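Reviews > Table Service > Trays

Olton black serving tray, with notes on the Vevberg cups and coasters
Reviewed by Laimutė Jõgi

Bought: one tray, one sleeve each of brown and green cups, one pack of white coasters
Used: daily since March
Rating: 4 out of 5

I run the drinks table at a training center. The work is simple. Cups go out on a long table on their coasters, people drink, and the cups come back on a tray. A tray for this job has to hold tall cups upright, stay put when it is set down, and wipe clean. The Olton replaced a Yagi tray of similar footprint that had developed a warp along one long side and rocked on any hard surface.

Shape and rim

The Olton is black, rectangular with rounded corners, and has a raised rim all the way around. The rounding matters more than I expected from the product page. A cloth follows the inside of the corner in one pass, and nothing collects there except sugar, which collects everywhere. My Yagi had square inside corners that needed a brush.

The rim is high enough to stop a cup that slides and low enough that I can lift a cup straight off without raising my wrist over it. It will not stop a cup that tips. A tall cup has its center of mass well above any rim of this type, and a buyer who wants tip protection should look at a tray with cutouts.

Rigidity is good. Held at the two short ends with a full load, mine bows very slightly in the middle and returns flat when set down. I checked it against a steel rule on the first day and again after the first month and could not see a difference.

Surface

The inside surface shows faint reflections under overhead light. Streaks from a wet cloth are therefore visible from some angles, and so are fingerprints. A dry second wipe clears both. Dust shows readily, as it does on anything black. On a pale tabletop the tray is easy to find, and people put cups back on it without being told, so I count the color as a point in its favor.
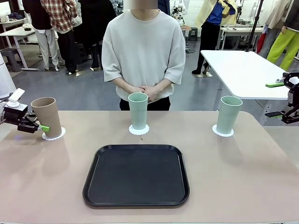

Grip between cup and tray is moderate. A paper cup with a dry base stays where it is placed if the tray is carried level and turned slowly. With a wet base it will drift toward the rim on a turn. A rubber mat cut to size would fix this, and Olton sells one, but at the price asked I have not bought it. A damp square of shelf liner does the same work.

Cups

I ordered the Vevberg tall cup in two colors, brown and pale green, so that hot and cold drinks can be told apart from across the room. Brown is for coffee and tea. Green is for water and juice. The system needs no sign and I would recommend it to anyone serving more than one drink.

The taper is the usual one, wider at the rim than at the base. Tall and narrow-footed is a poor combination for stability, and an empty cup of this kind can be knocked over by a sleeve. A third full, they are steady. I now pour before I set out, at least for the water.

The outside of the brown cup is matte and gives a dry, positive hold near the base, which is where I pick them up to keep fingers away from the rim. Green feels a little slicker in the hand. Neither color softened over the length of a two-hour session with water in it. I did not test longer, and with hot coffee I would not want to leave either one standing past lunch.

Separation from the sleeve is the weak point. The brown cups release cleanly. The green ones tend to come out in pairs, and on a busy Monday that slows down setup. Twisting the top cup a quarter turn before pulling helps.

Coasters

The coasters are white paper with a scalloped edge, sold under the Amard name. They are meant as doilies for small cakes, and the foot of a tall cup sits inside one with the scallops showing all around. As a marker for where each cup should go they work well — I set a row of coasters first, check the spacing, then add the cups.

As protection for the table they are thin. Condensation goes through one layer. Two layers hold a cold drink for an hour. They also cling to a damp cup when it is lifted and travel with it to the tray, where they have to be peeled off the base. Put the cup down on a napkin once before clearing and most of them let go.
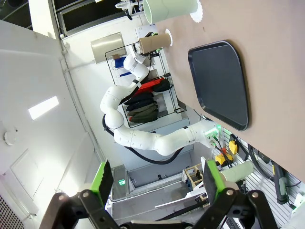
Loading and clearing

Capacity depends on how the tray is carried. With two hands and a level floor I fill it in rows and leave a finger's width between cups. One-handed, I keep to a small group over the palm. The common mistake is to load one end first. The first two cups should go on opposite sides of the center line, one toward the near edge and one toward the far edge, and the load should then be built inward. On a table this makes no difference at all. It matters at the moment of lifting, when an uneven load pulls one wrist down.

Clearing is faster if the tray stays nearer the front edge of the table than the cups do. Each cup then comes toward you and down, and you do not reach over one to get to another. I have watched new staff push the tray to the back to make room and then knock the front row with a forearm.

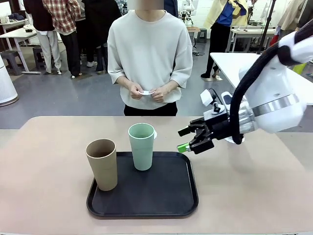
The tray also has to leave the table, and the Olton has no handles. The underside of the rim gives the fingers something to hook, enough for a confident lift, but on a smooth table you need to slide one short end past the edge first to get a hand beneath it. Cutout handles would solve it. The larger tray in the same range has them and weighs more than I want to carry all day.

Cleaning and storage

Warm water and dish soap. I have not put it in a dishwasher, and the leaflet is silent on the subject. Coffee left overnight came off with a soft sponge. There is one scratch near a corner, from a key ring, visible only when the light is low.

Two of them nest, with a small gap at the rim that lets air in, so they can be stacked slightly damp without sticking together.

Buying notes

The order number for the tray is 2349. The green cups are listed separately from the brown and were out of stock for part of the spring. Vevberg packs a full case at 4000, far more than a site of our size will use, so check the unit before ordering; the sleeve is a different line on the same page.

I took off one point for the missing handles. The cups I would buy again in brown, and in green if the sleeves are sorted out. For the coasters I am still looking for something heavier with the same edge.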